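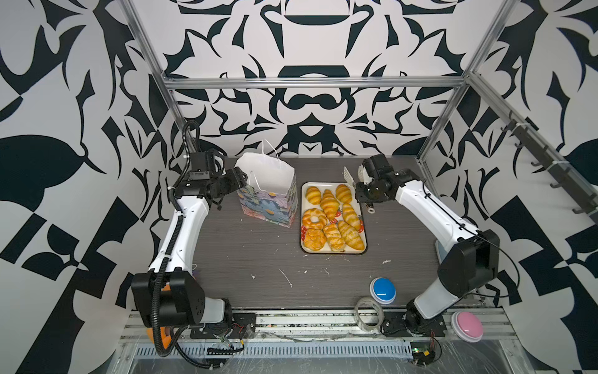

Pastry morning at the Jakdale craft room

Every December a bunch of us get together to wrap, tie and label little gifts for the neighbors, and every December I forget to write anything up until the crumbs are long gone. So I'm doing it now, with a cup of coffee and the heater on!

We started at 11 (okay, I did — Irena Dudek had been there a good while already, picking through the ribbon drawer). The plan was simple: pastries into gift bags, a tag on the handle, then off down the street.

Croissants, a ring doughnut and a round bun with an orange swirl on top, all on the white tray with the little red strawberry print around the rim. I would happily own a whole set of those.

The flowery bag is my favorite of the ones we picked this year. Blue, pink, purple and yellow, plus white rope handles, so it stands up nicely while you fuss over what goes in first. Kazimiera thinks it's too springlike for December. I think December could use it.

And yes, the black-and-white walls! All those curls and leaves and checkers. People either love them or ask when we're repainting. Marianna Wilczyńska swears there's a mustache on the back one, and now I can't see anything else.

We had 29 addresses on the list, and Chaminda Jayawardena took the long loop out toward Wallau with his wagon. If we missed you, leave a note at the craft room door and we'll put you down for next year. Bring your own mug if you come to help — we're always short.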